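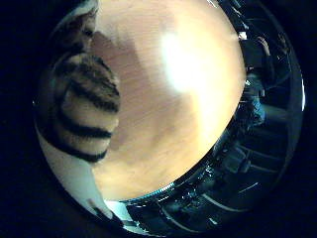

My aunt Ayele left me her half of the ferry kiosk at Plasness, and the other half went to Tekle Demissie, who I had met precisely once, at a wedding, when he trod on my foot and then blamed the foot.

So there we were on the first morning, the pair of us squashed behind the hatch with one kettle and one stool. He'd brought his own mug. I'd brought a sort of speech. I got as far as "I think what Ayele would have wanted" and he said, "She'd have wanted you to move, I can't reach the milk," and that was the end of the speech.

I should say that the kiosk doesn't make money. It has never made money. It sells tea, rolls, batteries, sun hats in the wrong months and a bus timetable for a bus that goes from Fludorgate and only from Fludorgate, on the far side of the water. People buy the timetable anyway! They like something to hold on the crossing. My plan was to sell up by November and put my share towards a flat with a door that shuts properly. I hadn't mentioned this to Tekle.

The cash tin was the first problem. Ayele kept it under the counter with a padlock on it, and she hadn't left a key with the solicitor or in her handbag or anywhere a sensible woman might put one. Tekle shook it. It didn't rattle, it sort of shuffled.

"Paper," he said.

"Notes?" I said, a bit too quickly, and he gave me a look.

We took it back to her house that evening, because he thought the key would be there and I thought he shouldn't be left alone with the tin (not very nice of me, I know, but I'm telling it as it was). Her house was just the same. The coat on the hook, the radio on the windowsill, the smell of cloves. I hadn't been in since the funeral and I stood in the hall for a bit pretending to look for the light switch.

We went through the lot. Drawers, coat pockets, teapot, the other teapot. Tekle did the kitchen and hummed. I did the bedroom and found 38 pillowcases and not one key, and when I came back through he was sitting at the table with his chin in his hands.
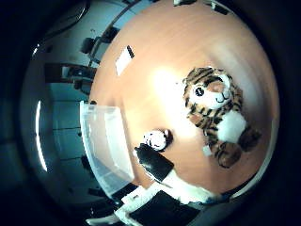

Ayele could never throw away a thing that somebody had once been fond of. She took in chairs, she took in a budgie, she took in me for the whole of one summer when my parents were being impossible. And she took in Fosano, my old tiger, who I had given up at eleven for reasons of dignity. I'd honestly thought he'd gone to a jumble sale. But I'd have known that stitched smile anywhere, and the white tummy, and the way he lies flat on his back with his legs flopped out, as if he's had an enormous lunch.

"Who's this?" said Tekle.

"Fosano," I said, and my voice went funny.

He didn't laugh, I'll give him that. He put the kettle on. Then he said that Ayele used to talk about me on slow days, and there were a lot of slow days, so he knew about the impossible summer and the time I was sick on the ferry captain. He knew I'd want to sell, too. She'd told him I would.

"And what did you say?"

"I said I'd tread on your foot again."

I had to go and look at the coat for a minute after that.

The key was in the coat, as it happens. It wasn't in the pocket, it was in the lining, where the pocket had a hole, and I only felt it because I'd got hold of the hem like a child. We opened the tin on the draining board. No money, or hardly any, just bus timetables, years and years of them, and on the back of each one she had written down who'd come to the hatch that day and what they'd had. Two teas, lady with the limp, going to see her son. Cheese roll, no butter, the vicar, cross about something. On one of them it said: T. here at last, put him on the till. And on another, from that summer, my name, and then, "one hot chocolate, won't say what's wrong, had another."

We read until it got dark and the tea had gone cold, and Tekle did the vicar's voice, which he had no right to do as well as he did.

"Seven o'clock boat tomorrow," he said, when he'd got his jacket on. "You're bringing a stool."

I told him I hadn't decided anything. He said that was fine, I could not decide anything sitting down. Then he went off down the path with his mug in his pocket, and I went round the house turning off the lights, and in the morning I carried one of her chairs all the way down to the harbour on my head.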